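Singer Theerawat Phetsri to Headline Lemville Benefit Concert

LEMVILLE — Singer and songwriter Theerawat Phetsri will headline a benefit concert at the Mayrhofer Theater in May, the venue confirmed in a statement. Proceeds will go to the Wukell Fund, which pays for music lessons for school-age children in the county.

The concert will be the singer's first appearance in Lemville in 15 years. He will perform with a 23-piece orchestra led by conductor Decha Meesuk.

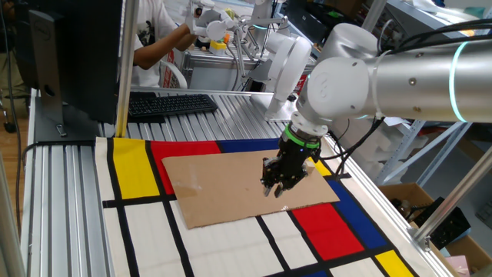 Program and Tickets

The first half will feature songs from "Stakik," the singer's most recent album. Older material will follow after the intermission, including two songs he has not performed in public before. Doors open at 6:30 p.m.

"Lemville gave me one of my first paid engagements, and I am grateful for the invitation to return," Phetsri said in the statement.

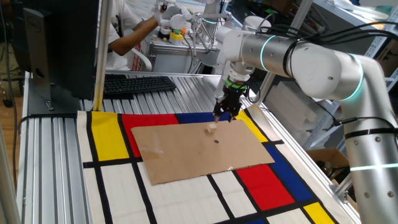
The theater has set aside 400 seats for students and their families at a reduced price of $26. Remaining seats will be sold through the box office — limited to four per customer — and unclaimed student tickets will be released to the public at noon on the day of the show.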